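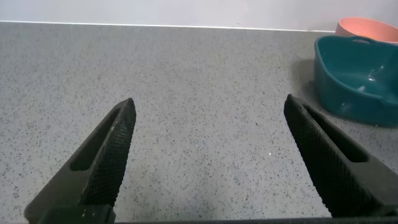

3.2 Setting and diary procedure

The study was carried out in the shared kitchens of two office buildings, which we call Suncombe and Skunberg after the streets where they stand. Both buildings are let to small companies, and in both the kitchen is the only place on the floor where staff can get drinking water. We chose them because earlier work on drinking habits was mostly done in schools and hospitals, where the time for drinks is fixed by other people. In an office the worker decides for himself or herself when to stand up, and this decision was the main interest of our study.

We invited all persons who worked at least four days in the week in one of the buildings. In total 23 agreed to take part and 16 returned a complete diary. The other diaries were kept for the interviews but were left out from the comparison between the buildings. The reasons for stopping were mainly holidays and change of desk, and we did not find that those who stopped were drinking more or less in the first days.

Each participant filled in a paper diary for 7 working days. For every drink the diary asked the time, the kind of drink, the size of the vessel and the reason for going to the kitchen. The last question was added after a suggestion from Hayley Ashworth, who had used a similar form with library staff. It gave richer answers than we expected. Many people wrote that they went to the kitchen for a short rest from the screen, and that the drink came second. One participant at Skunberg wrote "needed to think" on almost every line.
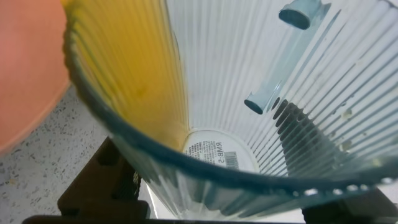
The size of the vessel is a known weak point of diaries of this kind. People know well how many times they drink, but they judge volume badly, and a cup which is half full at the beginning is often written down as a full one. We therefore did not ask for millilitres. Participants chose between small, medium and large, and they could compare their own vessel with an example before they started. A clear ribbed plastic cup with a dark rim (Figure 2) is typical of the vessels accepted in the study. Bottles were recorded on a separate line — they stay on the desk for many hours and cannot be treated as one drink.

The diaries were coded by two readers. Forough Rahimi read all the reasons and made a first list of categories, and the second author then used this list without seeing her codes. Where the readers disagreed, the entry was discussed until one category was chosen. Most disagreements were about entries such as "break", which can mean rest, company or hunger. We kept "break" as its own category in the end.

One further limit should be mentioned. The data were collected in November, when the heating was on in both buildings, and the amounts can be different in summer. The reasons for drinking are perhaps less dependent on the season, but our diaries do not allow us to test this. The answers for hot and cold drinks are reported separately in Section 4.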